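Patient Services > Help Desk > Resolved Requests

Ticket 204: After-hours line does not transfer to the on-call physician
Site: Ternwood Family Practice
Priority: High
Status: Closed

1. Reported problem
Patients calling the main number after 6:00 p.m. heard the closing message and were then disconnected. The practice recorded 13 dropped calls in December. Callers who selected the prescription option were not affected.

2. Initial checks
The Nasr phone console showed the night schedule as active. A test call from an outside line ended after 38 seconds, at the point where the transfer should begin. The on-call number stored in the Senia roster was correct -- the fault was therefore placed between the two systems. 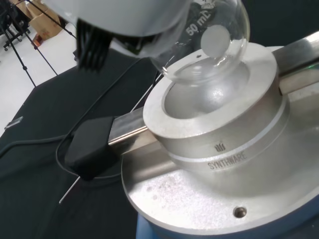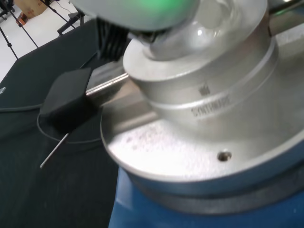
Synthware lettering on the metal hub.
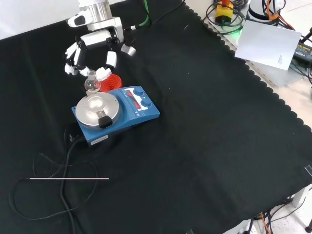
3. Cause
The night schedule pointed to a forwarding group that had been retired when the practice moved to Batent voice service. The group still appeared in the menu but contained no numbers.

4. Action taken
The retired group was removed and the night schedule was linked to the Senia roster. The closing message was recorded again so that it now tells callers to stay on the line. Voicemail remains off outside office hours, as the practice requested.

5. Testing
Test calls were placed at 6:05 p.m. and 11:30 p.m. Both reached the on-call physician. The practice manager approved closure.

6. Follow-up
Front desk staff should report any further dropped call under this ticket number, giving the time of the call and the option selected.

Contact the Help Desk: extension 100 | Back to top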